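Chapter 4
Floors, Walls and Ceilings: Choosing Interior Finishes

Learning goals

After reading this chapter you should be able to name the main surfaces of a room, explain how each one affects light and sound, and prepare a simple finish schedule for a small interior.

4.1 The room as a set of surfaces

Most people describe a room by what is in it. They mention the desk, the bed, the rug. A designer has to begin with the surfaces that stay when the furniture is moved out. A plain rectangular room has 6 of them: a floor, a ceiling and 4 walls. Each one is given a finish, and each finish has a color, a texture and a degree of shine.

These choices are usually made early, often before anyone knows exactly how the room will be used. They are also expensive to change. Repainting a wall takes a weekend. Replacing a tiled wall means dust, noise and a skip in the driveway.

The Clavier house in Mosville, which we return to in Chapter 6, went through 3 finish schedules before work started. The first had pale walls and a pale ceiling throughout. The owners found it flat. The second used a dark ceiling in every room, and the hallway became gloomy by mid-afternoon. The third kept the dark ceiling only in the study, where the desk lamp did most of the work.

Figures 4.1 to 4.4. Computer-rendered views. 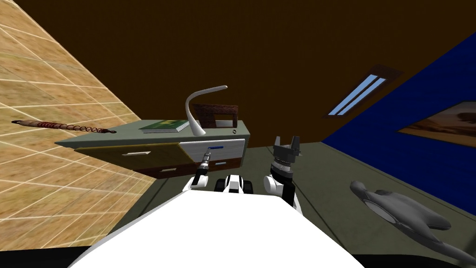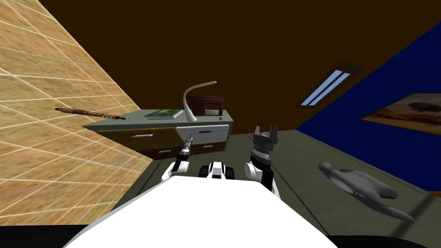
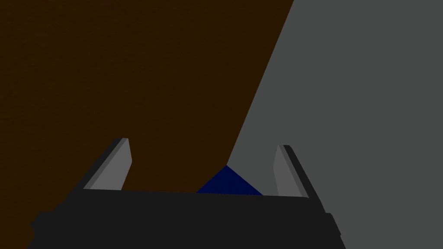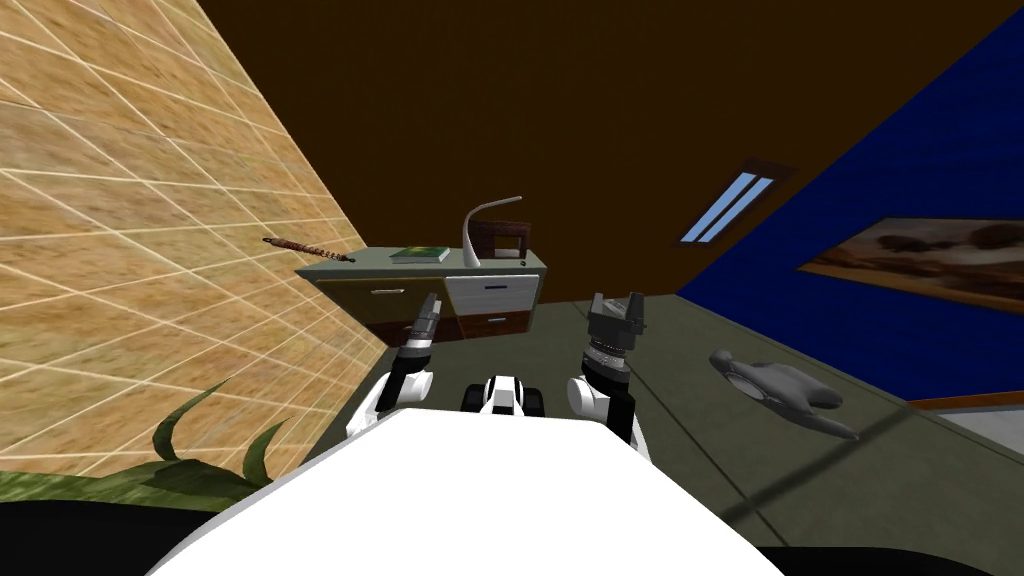 4.2 Dark ceilings

A ceiling reflects light back down into the room. A white ceiling does this well, and for that reason it remains the usual choice in offices and schools. A dark ceiling absorbs much of the light that reaches it. The room will need more lamps, or stronger ones, to give the same level of light on a work surface.

Dark ceilings also seem lower. In a tall room this can be welcome. In a basement it rarely is.

4.3 Tile and grout

Tile is hard, easy to clean and reflects sound. A room with tile on the floor and on more than one wall will echo unless something soft is added, such as curtains or a rug.

Grout deserves as much thought as the tile. A grout close to the tile color makes the wall read as one surface. A contrasting grout shows the grid, and any error in the setting out will show with it. At the Wutlow library, the tiler started from the center line of the wall so that the cut tiles at both ends were the same width. This is standard practice and should be noted on the drawing.

4.4 Writing the finish schedule

A finish schedule is a table with one row for each room and one column for each surface. The Ezeani method, used in the exercises for this chapter, adds a column for maintenance. Fill in the floor first, then the walls, then the ceiling. Leave trim and doors until the large surfaces are settled.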